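4.2 Storage of opened bottles

Households in the Candgate sample (n = 200) were asked where opened medicines were kept. Kitchen, mostly. Bathroom second. Few had read the storage line on the label, fewer could say what it meant. Small bottles fared worst: print too tiny, cap often left half turned. See Fig. 3 for the size of label at issue.

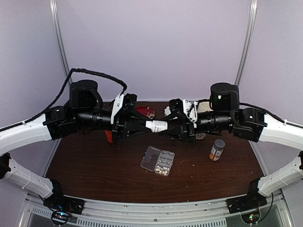 Figure 3. Small white bottle, white label, dark cap end.

Hoi-yan Yen objected, on reading a draft of this section, that label size was the wrong thing to blame, and that people over 70 in her own interviews simply went by the colour of the box. Fair point. We did not ask about boxes. A follow-up in June put the question to 24 of the same homes; 11 had thrown the box away within a day, so colour can't be the whole story either.

Dates are a seperate problem. Most respondents knew the expiry date, hardly any wrote down the day of opening. Pleltetti leaflets ask for this but leave no space for it. More in 4.3.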